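校园午餐与食物浪费减量项目 年中进展报告

提交对象：Zavico 社区基金，项目主管 Sadia Mughal
执行单位：Ellier 社区营养中心
撰写：Peninah Nzioka

一、本期概况

本报告涵盖项目启动至八月底的工作。项目原定在五所小学开展，目前五所都已签约并开始供餐，其中最后一所因食堂排水管改造，开餐时间比计划晚了三周。本期登记在册的用餐学生为1193人，低于申请书中按全学年估算的人数，差额主要来自高年级。这几所学校的高年级学生中午可以离校，家长习惯让孩子回家吃饭，登记表发下去以后回收得很慢。

资金使用总体在预算之内。设备一项已基本花完，食材一项略有结余，人员一项与计划持平。详细账目见随附的财务表，本报告只说明需要解释的几处。

二、供餐情况

供餐采用中心厨房统一备料、各校食堂加热和分装的方式。中心厨房每天清晨五点半开始洗切，七点四十分第一辆车出发，最远的学校在八点半以前收货。开学第一个月送货迟到较多，主要是两所学校在同一条单行路上，早高峰时车辆进不去。后来把这两所学校的送货顺序提前，迟到的情况明显减少。

菜单每四周轮换一次，由中心的营养师拟定，交各校负责老师看过以后再定稿。学校提出的修改多数集中在口味上，例如鱼类菜品刺多、汤太淡。我们采纳了其中一部分：鱼改为去骨鱼块，汤没有加盐，改用番茄和干香菇提味。有一所学校希望每周增加一次油炸食品，我们没有同意，已向校长书面说明。

绿叶菜是本期最难处理的一类。申请书中承诺每餐至少有一份绿叶蔬菜，实际执行中，学生剩得最多的也是这一份。炒青菜从中心厨房送到学校再加热以后发黄发软，孩子不愿意吃。六月起，我们把一部分炒青菜改为到校后现焯，叶片手撕成小块，不再用刀切细，同时减少每份的量，允许学生添第二次。 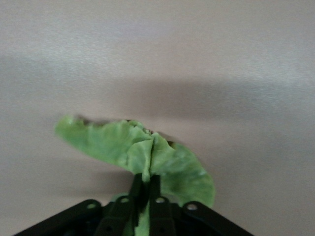

图一：撕开的绿叶菜

调整以后，五所学校中有四所反映剩菜减少。余下的一所没有焯菜用的灶眼，只能沿用原来的做法，我们正在和学校商量加装一台电热锅，费用拟从设备项的尾款中支出，不另外申请。

三、剩余食物的称量和处理

按协议，我们要在每所学校设称量点，记录餐后剩余。称量点从四月起陆续设好，由当天值日的食堂员工负责，用台秤称桶，扣除桶重后填表。前两个月的记录质量不高，常见的问题是忘记扣桶重、把汤水和饭菜倒在一起称、周末前一天漏填。五月底我们重新印了表格，把桶重直接印在表头，并且把汤水单独列为一栏。此后的数据可以使用，此前的数据建议只作参考，不进入年终评估的基线。

剩余食物分两路处理。未分装、未出保温箱的饭菜，在当天下午两点以前送到社区老人食堂，由对方签收。已经分到餐盘里的，全部进堆肥桶。堆肥由 Dramov 农场负责清运，每周两次。农场方面反映，早期的桶里混有塑料勺和酸奶盖，影响堆肥，他们为此退过两次桶。我们给各校食堂换了带隔板的回收台，勺子和餐盒先投，再倒剩菜，最近一个月没有再退桶。

需要说明的是，送往老人食堂的数量低于预期。原因是备餐量算得比以前准，没有动过的饭菜本来就少了。这一项在原来的指标表里是越多越好，我们认为这样设置不合理，希望下半年改为记录送出次数和签收情况，不再设数量目标。

四、食育课

每校每学期安排食育课，由中心的两名讲师轮流到校。上半年的课程内容包括认识当季蔬菜、看懂食品标签、自己配一份午餐。低年级的课效果较好，学生愿意动手；四年级以上的课堂，讲得偏多，学生坐不住，讲师自己也提出要改。下半年拟把高年级的课改为小组做菜，每组领一份同样的食材，做完互相品尝。所需电磁炉和砧板向 Katayama 烹饪教室借用，对方已口头答应，书面协议还在走流程。

随课程印制的家庭菜谱手册共3000册，已发出大半，其余存放在中心仓库，九月开学时随登记表一起发给新生家长。手册里有一处错误：豆角焖面一页漏写了豆角必须焖熟焖透的提示。发现后我们加印了贴纸，未发出的手册已全部贴好，已发出的通过班主任在家长群里补发了通知。

五、家长意见

六月做了一次家长问卷，发出600份，以纸质为主，由学生带回。回收的问卷里，多数家长对价格和份量没有意见。意见较集中的有三处：一是过敏信息登记太简单，只有一个空行；二是菜单公布得太晚，有时周一早上才贴出来；三是有家长希望能到食堂看一看。

过敏登记表已经重做，改为勾选加填写，并要求班主任和食堂各留一份。菜单改为前一周的星期四公布，电子版同时发到学校。食堂参观一事，三所学校同意开放，另外两所出于校园安全的考虑暂时不安排，我们尊重学校的决定。

六、人员和培训

本期有两名厨工离职，一名因搬家，一名转到其他单位。空缺在一个月内补上，期间由营养师和项目助理顶班，食育课因此推迟了两次，已在七月补完。新到岗人员都有健康证，并完成了食品安全培训。各校食堂员工的培训集中办过一次，内容是回温温度、留样和称量填表。留样一项，检查时发现一所学校的留样盒没有写时间，当场改正，后来的两次抽查没有再出现。

七、支出中需要说明的事项

保温箱比预算多买了四只，用于替换密封圈老化的旧箱，超出部分由食材项结余调剂，调剂申请已于六月提交。

运输费比预算略高，原因是排水管改造期间，最后一所学校的食材临时改由另一所学校代收转送，多跑了一段路。该校开餐以后已恢复正常，下半年不会再发生。

八、下半年安排

九月完成新生登记，重点放在高年级，由班主任逐班说明，不再只发表格。十月起试行高年级小组做菜课。电热锅如能在开学前装好，五所学校的绿叶菜就可以统一改为到校现焯。十一月再做一次家长问卷，问题与六月的保持一致，便于比较。

请基金方面确认两件事：第一，送餐数量指标是否可以按第三部分的建议调整；第二，电热锅能否从设备项尾款列支。两件事都希望在九月第一周以前得到答复，以便安排采购和填报口径。各校的称量记录原件存放在中心办公室，需要时可以随时调阅。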